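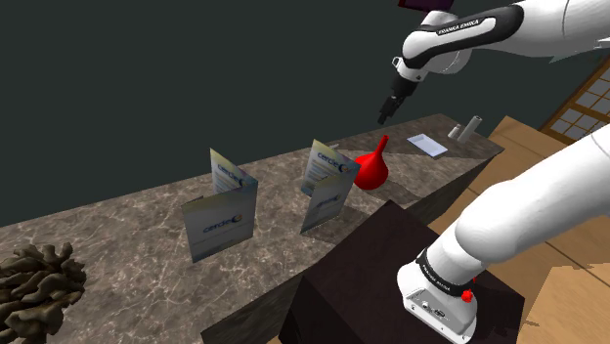
Figure 1. Simulated bench view, arm with parallel gripper over the counter.

Home and Shared Workshop Automation
Unit 5: Simulating the cell before you build it
Notes by Dinesh Bepari, revised June

Read these notes before the evening session. Bring your own cell measurements in millimetres. Sketches are fine if the dimensions are written on them.

5.1 What the model is for

Most of you are planning a small arm on an existing bench, in a garage or in a bay at the Telville workshop. The model lets you test three things cheaply: whether the arm can get to the object, whether it can get there without hitting anything else, and whether your camera will still see the object when it does. It will tell you very little about grip force, cable drag or a bench that flexes.

The file for this unit is the Traveck counter scene. The arm is a Franka Emika model, labelled on the black bands. Substitute your own arm once you can run the scene unmodified. Corey Ngata will have the loader on the workshop machines, and you can copy it from there.

5.2 Frames

Put the world origin at one corner of the counter top and leave it there for the whole course. Every other frame is defined from it: base, camera, each object. Students who put the origin at the robot base tend to move the base in week two and then lose a night re-entering object poses.

Use metres in the scene file, even though you measured in millimetres. The loader doesn't check units. A counter 1000 times too long will load without a warning.

5.3 Collision shapes

The mesh you see and the shape the planner checks are separate. A flat card needs only a thin box. The cylinders can stay as cylinders. The two folded brochures marked "cercle" are harder, as a single convex hull fills in the space under the fold. Use two thin boxes per brochure, joined at the ridge.

The red pear-shaped flask can be approximated by a sphere with a short cone on top. The branching brown object in the near corner should get one plain box, padded by 5 mm. You won't be picking it up, and a detailed mesh slowed our planner from 167 ms to 362 ms per query on the Lostov test machine.

Include the large dark box in front of the counter as an obstacle. Larger obstacles are often left out because they aren't on the work surface, and the forearm finds them later.

5.4 Camera placement

In Figure 1 the middle of the arm is out of view and the dark box hides part of the near counter edge. Both matter if you intend to estimate object pose from this viewpoint. Before fixing a camera bracket at home:

Render the view with the arm parked.
Render it again with the gripper over each pick position.
Mark any object that is more than half hidden in any render.
Move the camera and repeat until the pick targets are clear.

A second camera is usually cheaper than a clever bracket. The Atinga clamp mounts in the parts drawer fit bench edges up to 40 mm thick — measure yours first, including any lip.

5.5 Approach and retreat

Set a pre-grasp pose directly back along the gripper's approach axis. With the fingers pointing diagonally down, backing off straight up in world coordinates will drag one finger past the object. Compute the retreat in the tool frame and check it against the brochures, which are light in real life and tip over if brushed.

Keep joint speed at the low setting for all exercises, in simulation as well. Timing habits carry over to the hardware.

5.6 Exercise

Load the scene and plan a move from the parked pose to a pre-grasp above the red flask. Save the joint path. Then shift the right brochure 2 cm toward the flask and plan again. Hand in both paths, with a short note on where they differ and which collision pair had the least clearance. If the second plan fails, hand in the planner log and say which shape you would change.

Next unit: mounting plates, bench stiffness and where to put the stop button.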